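Serby Marker Set: README and data card

Maintainer: Houshang Ansari
Last revised: Sep 28, 2018
Kit under review: Serby two-arm bench kit, sold by Sternik

What this is

Serby Marker Set is a collection of recorded runs made on a Serby two-arm bench kit. All the runs use ordinary markers: picking them up, turning them, passing them across, dealing with caps, laying them back down. We put the set together while deciding whether to buy a second kit, so this file does two jobs. It tells you what is in the folders, and it tells you what we think of the kit that made them. If you only want the data, skip to File layout.

The release holds 146 sessions and 3,746 runs. A session is one sitting with one operator. A run starts when the operator presses the left pedal and stops when they press it again. Runs that were stopped early are kept and flagged in the index.

The kit

Sternik sells Serby as a crate with two arms, two parallel grippers, a mounting rail, wrist camera brackets and the control boards. The enclosure is a separate line on the quote. We bought it because our bench sits near a window and the light changes all afternoon. You can order wall panels in plain gray or in a few printed patterns. We took terrazzo for the walls and a marble look for the floor, on the theory that a model trained against a blank wall gets lazy.

The wrist bracket is a 3D-printed part, and the print files come with the kit. We have reprinted it once, in white, after the mounting holes on the first one wore loose. The cable conduit is stiff and takes up more space than the drawings suggest. Leave room for the loop when you plan your wrist angles, especially with the arm folded back toward its base.
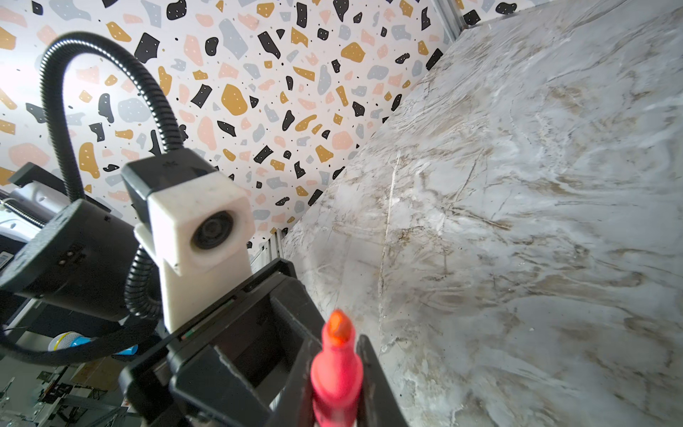
Grip force is set in software on a scale from 0 to 1,000. The scale has no units and the manual does not give any. For markers we settled on one value for the whole release and wrote it into the header of each session file. Lower values let the barrel rotate when the tip touched the floor. Higher values held fine but made the gripper motor warm up over a long sitting, and the kit would then pause itself for a few minutes. The pause is not logged by the Serby software. We added our own log line for it, and you will find it as "motor_hold" in the event file.

Assembly took two of us most of a day. The rail went together without trouble. The arm plates needed re-tightening after the first week and we now check them at the start of each session. Sternik's support desk answered every message we sent, usually with a useful reply, though twice they sent us the manual page we had already quoted to them.

Tasks

The index uses these short names:

pick_hold: lift one marker and hold it upright
pass_over: hand a marker from one gripper to the other
cap_on: put a cap on a marker held by the other gripper
cap_off: remove a cap and put it down
sort_color: move markers of one color to one side of the floor
clear_floor: move everything to the back wall

cap_on is the hard one. The finger pads are flat, and a small cap tends to tilt when it is closed on. Operators found it easier to pin the cap against the floor first and bring the marker down to it. Both methods are in the set under the same task name, which we regret. The "notes" column usually says which was used. Usually.

sort_color was recorded with several markers out at once, placed by hand before the run. We did not follow a layout plan. Starting positions are whatever the operator thought was reasonable, with one rule: at least one marker had to be clear of the others.
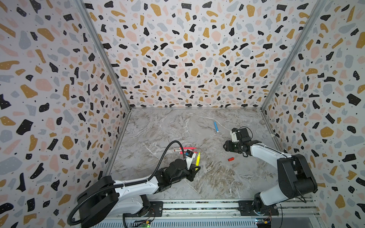 Houshang Ansari

File layout

Each session has its own folder, named by session number. Inside:

wrist_left, wrist_right: video from the two wrist cameras
fixed: video from the fixed camera
joints.csv: joint positions for both arms, plus gripper opening
events.csv: pedal presses, stops, motor_hold lines
notes.txt: whatever the operator typed, unedited

At the top level there is index.csv, with one row per run, and split.csv, which gives our train and test split. The split is by session, so no sitting appears on both sides. If you make your own split, please keep it that way. Runs from a single sitting look very much alike.

Reading the joint file

Time is in seconds from the start of the session. Angles are in degrees. Gripper opening runs from 0 (closed) to 1 (open), and the left gripper never quite reports 0. Treat anything under 0.02 on the left side as closed. We reported this to Sternik in May and were told it would be fixed in firmware. It has not been fixed in version 2, the one we used for every session here.

Known problems

The fixed camera has a wide lens and bends straight lines near the edges. We did not correct for it. A calibration file is included for people who want to.

Wrist video and joint data can drift apart in long sessions. The drift is small, about a tenth of a second at worst, and it resets at each pedal press.

Color names in the index were typed by hand. You will find "light blue" and "blue" used for the same marker. Do not rely on the names for sort_color without looking at the video.

Some runs show the finger pads partly worn. We changed pads when an operator complained and kept no schedule.

How it compares

Before this we rented a Peng single-arm unit. It was quieter and its gripper reported force in real units, and I still miss that. It could not do any of the two-handed tasks. We also asked for a quote on Udis, but the lead time was too long for our project and we never had one on the bench, so I can't say anything about it.

Would we buy Serby again? Yes, for light objects and short tasks. I would want the gripper scale documented first, and I would order spare pads with the crate — shipping them separately cost more than the pads did.

Use and contact

The data is free to use for research and teaching. Please name the set and the kit if you publish. Send corrections to the index as a plain text list of session number, run number and the change. I go through them in batches and update index.csv. The video files stay as they are.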